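# Trestis 2 is out, and it sorts your screws for you

I've been sitting on this news since April, so here goes: version 2 of Trestis, my little open-source screw and bolt sorter, is ready to download. Everything's in the release folder – code, wiring plan, printable parts, the lot.

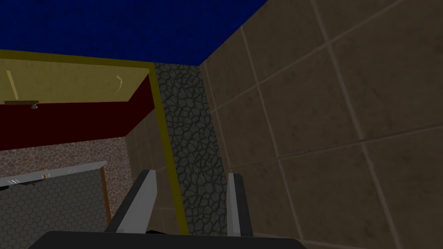

One early tester at the Calloway makerspace wrote back that the first version was fun to watch but jammed whenever a washer got in, and could I please fix that before adding anything clever. Fair call! The washer jam is fixed. I redrew the feed ramp with a narrow slot halfway down, so washers drop into their own tray before they ever reach the sorting wheel.

If you're new to all this, Trestis takes a jar of mixed fasteners (you know the jar, everybody's got one in the shed) and drops them into cups by length and head type. A small camera looks at each piece, the software makes a guess, and a stepper motor swings the chute around to the right cup. The whole thing runs off a laptop and one cheap controller board.

My big test was a bucket of 1,890 odds and ends I bought at a garage sale. Trestis got through the lot over a weekend and put 47 of them in the wrong cup, mostly short countersunk screws that had landed on their heads. I'm pretty happy with that, but I'll keep chipping away at it.

The printed parts come to almost 107 hours on my slow old printer, so start early. I used Loveo filament in three colours, mainly so I could tell the parts apart when I was putting it together. The motor mounts are drawn to fit the Jurker bracket kit, and there's a plain version in the folder if you'd prefer to make your own.

You'll need to recalibrate the camera if you're coming from version 1 – the old settings file won't load. Sorry about that one. It takes ten minutes with a ruler and a sheet of white paper.

Trestis is free for home, school and club use. If you build one, send me a note through the project page, and tell me what's in your jar. Next on my list is a quieter feeder, as the current one sounds like a hailstorm on a tin roof.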